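Tips > Bathroom & Small Storage > Combs and brushes

Last updated 17 June 2022

Quick one on combs and other small stuff that ends up in a big bin. Mine had 2 combs I forgot I owned. Tip everything out first, don't pick at it. Warm water, squirt of dish soap, soak the combs 12 minutes. Old toothbrush between the teeth, work from the spine out. Rinse, dry flat on a towel. Wood combs don't soak, just wipe.

Then the bin itself. Gray ones hide dust till you run a finger across the floor of it. Dry cloth first, damp second, otherwise you make mud. Scuffs mostly stay, fine. Check for cracks while your at it. 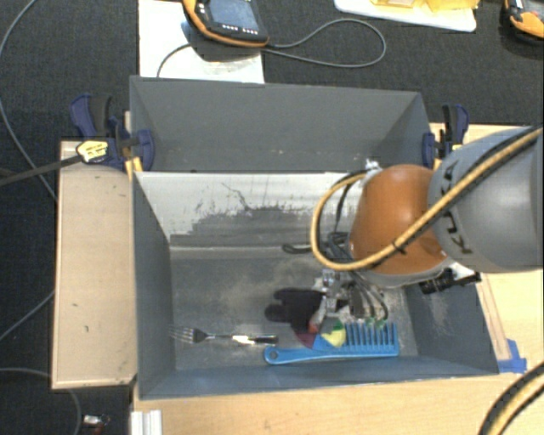

Balakrishnan Rodrigues wrote in to say dish soap did nothing for his, too much hair wax, and a spoon of baking soda in the soak sorted it. Tried it. Works, rinse twice tho.

Putting back: only a few things per bin, one layer. Combs along the front wall where you can grab them. If the bin is deep put a Bruvwood tray in, or a cut down shoebox, same thing. Liner paper is optional, I change mine every Febuary.

We use cookies to remember your settings. Accept / Manage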